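退货期

我在斯图特内斯（Stuturness）做售后，工位在二楼，窗外是别人家的空调外机。公司卖一种服务，名字叫“Ondia 晨妆整理”，说白了就是两条机械臂，每天早上替您把梳妆台收拾好。月费七百，头一个月可以退。售后部的全部工作，就是让人在头一个月里不想起这件事。

一月里来了一位客户。她在申请表的“您对家居整洁的期待”一栏写了一个字：静。销售把这个字理解为噪音指标，在旁边批注：已告知，夜间低于冰箱。

她签了字，第十天要求退款。理由栏写得很满，字很小，用的是钢笔。她说机器没有坏，也没有打碎任何东西，她只是受不了它收东西时的那种态度。

主管把单子放在我桌上，说：“态度不在保修范围内，但她是第162号用户，前面退的人已经够多了，你去演示间复现一下。”

演示间在走廊尽头，门上贴着“请勿喂食”，是上一家租户留下的，大概养过鱼。桌上摆着和她家同款的白色梳妆盒，附赠品，单买不卖。工程师们管这套流程叫“归位”，销售管它叫“仪式”，说明书里两个词都用了，还用顿号隔开。

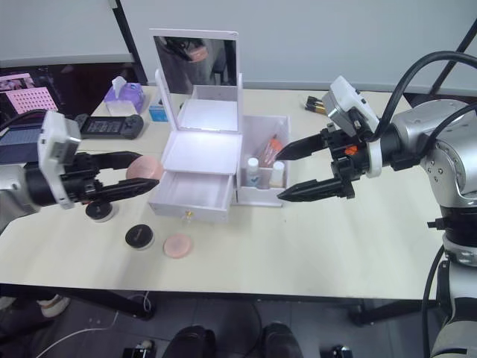

我带了一把折叠椅和一杯茶，准备坐一上午。工程师问我要复现什么，我说态度。他想了想，说日志里没有这个字段，离得最近的是“置信度”，要不要先看看那个。

我说先看看。

置信度是74。工程师解释说，这个数的意思是机器对自己正要做的事有七成多的把握。我说我结婚的时候还没有这么高。他没有笑，他把这句话记进了测试备注，后来这条备注跟着周报发给了全公司。

客户的投诉里列得很清楚。第一条，它拿东西之前要停一下。不是卡住，是停一下，像亲戚上门，手悬在果盘上面，等您说一句“吃啊”。第二条，它关抽屉之前也要停一下，仿佛在给抽屉里的东西一个反悔的机会。第三条，它从来不碰她那支快用完的口红，每天早上都把它留在原处。她觉得它在暗示什么。

第三条我问了。工程师说，物品库里没有那支口红，库里没有的东西，机器一律当作桌面的一部分。我请他把这句话写得委婉一点，我好回给客户。他写的是：“该物品目前尚未被承认。”

我们决定从抽屉开始。抽屉是 Ondia 的招牌，宣传册上说它“懂得分寸”，价目表上说它“含下层抽屉”。Astent 家的同类服务也做抽屉，但要另外加钱，而且加了钱以后，据说会把抽屉整个抽出来放在您床上。这话是我们销售讲的，我没有核实过，也没有人鼓励我去核实。

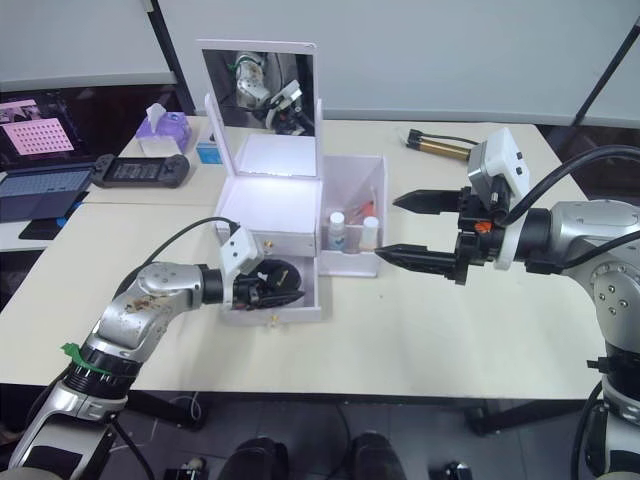
归位流程，下层抽屉：左臂夹爪伸入抽屉，右臂朝向侧格。

我看了三遍回放，茶凉了。说老实话，客户讲得有道理。它伸进抽屉的样子很客气，客气得过分，像一个知道您把存折放在哪里、但绝不会说出来的人。我奶奶家以前有过这样一位邻居，帮忙收了八年衣服，叠得比谁都好，大家都很怕她。

工程师问，要不要把速度调快，快了就显得不那么有想法。我们调快了一档。它现在像一个知道您把存折放在哪里，并且赶时间的人。

我们又调了回来。

中午我给客户打电话。她接得很快，背景里有水声。我先按话术问候，话术第一句是“感谢您与 Ondia 共度的每一个清晨”，她说一共才十个，不用感谢成这样。我问她，如果我们能改掉那个停顿，她愿不愿意再试试。她说停顿不停顿是其次，关键是它看得太仔细了。她的梳妆台她自己都没有那样看过。

我说它需要看清楚才好下手。

她说，那您去看看它看见了什么。

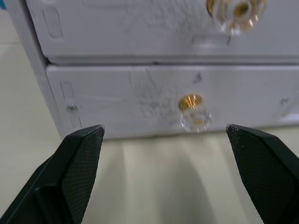 我做售后四年，处理过的投诉能装满一层货架，还没有哪位客户给我布置过作业。我问工程师能不能调腕部相机的画面，他说可以，但一般没有人看，那是给机器看的。他说这话的口气，像是我要翻谁的日记。画面调出来，贴得很近，两根黑手指张着，正对下层抽屉的拉手。那颗拉手在我们宣传册上叫“晨露”，透明的，带棱面，中间一点金色。宣传册没有提它左边的抽屉面上那一片灰扑扑的划痕和擦痕，也没有提两颗小螺丝。我对着屏幕坐了一会儿，忽然想起自己家的卫生间镜子，想起镜子下面那格，然后把窗口最小化了。

下午我写报告。报告模板有三个选项：硬件问题、软件问题、用户问题。我在三个选项之间移了很久鼠标。最后我在“其他”里写：产品工作正常，用户感觉被认识了。

主管把报告退回来，说“被认识了”听起来像是隐私事故，法务会从椅子上站起来。他建议改成“用户体验过于充分”。我改了。

快下班的时候，总部的 Ojeda 项目组发来邮件。Ojeda 是下一代产品，据说会说话。邮件问我们，在收集到的反馈里，用户最希望它开口说的第一句话是什么。附件是一张投票表，选项有“早上好”、“您今天真美”和“已完成”。我看了一遍，在最下面加了一行“我什么也没看见”，然后投给了它。

第二天早上这个选项领先。到了中午，它被删除了。

退款走了九天。按规定，设备要收回，梳妆盒归客户。可是那位客户把盒子也退了，擦得很干净，用旧毛巾包着，里面夹了一张便条：“它习惯这个，给它留着吧。”仓库的人不知道该归到哪个编号，就摆在了演示间，和原来那只并排放了几天，后来谁也分不清哪只是哪只。

新来的销售喜欢拿小瓶子做演示，因为瓶子好看，夹起来也稳。有潜在客户来的时候，他就站在旁边念：“它会像您一样对待您的东西。”我每次路过都想提醒他，这句话对有些人来说是威胁。
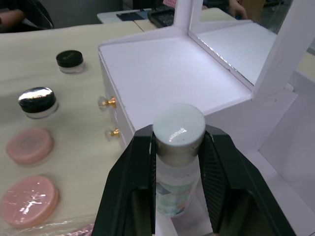 小瓶夹持演示，腕部视角。瓶身直立，旁边是带镜梳妆盒。

上个月公司给员工发福利，每户可以免费用 Ondia 三十天。主管问我装在哪间屋，我说装在厨房。他说厨房没有梳妆台。我说我知道。

申请表还是那张，“您对家居整洁的期待”一栏空着。我拿着笔想了半天，笔尖悬在纸上，停了一下。

工程师正好从门口过，看了我一眼，问：“多少？”

我说：“七十四。”

他点点头，去倒水了。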